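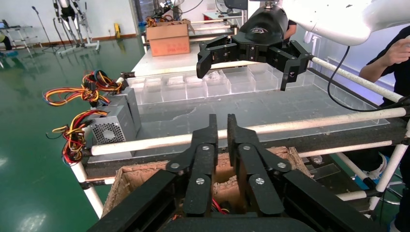
Can a robot tidy up after you yet?

Mar 23, 2019

I've wanted somebody (something!) else to do my tidying for years, so I was pleased when Prasix said I could come and see how its machines are getting on with ordinary chores. The firm has been working with Skanodent, which packs small parts for workshops, on a trial called Ostemero. The idea is simple enough - give a pair of arms the sort of odds and ends that pile up in any home or stockroom and see whether they can put them away.

Hats, cables, boxes, baskets. None of it sounds hard, and my nephews can do it when bribed. Wires are the thing that worries the engineers, I'm told, as a bundle never sits the same way twice and there's always a plug ready to catch on something.

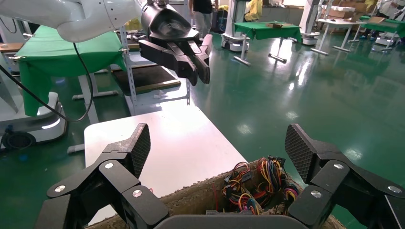
A basket of tangled wires between the gripper's fingers at Prasix.

The trial has a list of 1319 small jobs to get through, from picking up clothing to sorting leads, and the plan is to have a proper go at the whole lot by July. After that Skanodent wants two of the arms on its own packing floor in Kozłowski, with people working alongside them.

So, are we there? I'd say not for my house. I'd trust one with a box of cables before I'd let it near the good glasses, and I still can't picture it coping with my stairs or the cupboard under them. For a shop floor, with a table at the right height and the same bits coming round again, I can see it happening a good deal sooner - and I'd happily go back for another look in the summer.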